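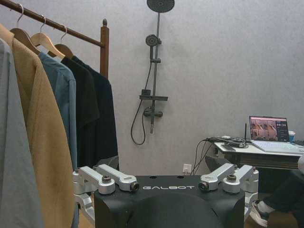
A student of last year's group asked why we must learn knots before we touch the rod, and she asked it in front of everybody. I think it is a fair question, so I begin the second handout with it.

Session 2: Leader, tippet and the knots between them

In March at the Drernuvley I lost more fish from bad knots than from bad hooksets. The river there is slow, the trout have time to turn, and a weak knot opens at the second run. The same happens on Lai, where we will go for Session 4.

For this course you need two knots only. The surgeon's knot joins leader and tippet. The clinch knot holds the fly. Please make the line wet before you pull it tight, and pull slowly. Cut the end short, but not so short that it can slip back.

Tippet length: 60 cm for dry flies. With small nymphs you may go to 79 cm, this is what I use myself, but then the cast becomes harder to turn over in wind.

We use Pokell leaders in the class. If you already have Tukix at home, bring them, they are a little stiffer and it is useful to feel the difference in the hand.

Homework: tie each knot until you can do it without looking. Try also with cold fingers. Bring your best 4 to the next session and we will pull them on the spring scale.

Course office: first floor, open until 4 pm | All rights reserved | Back to top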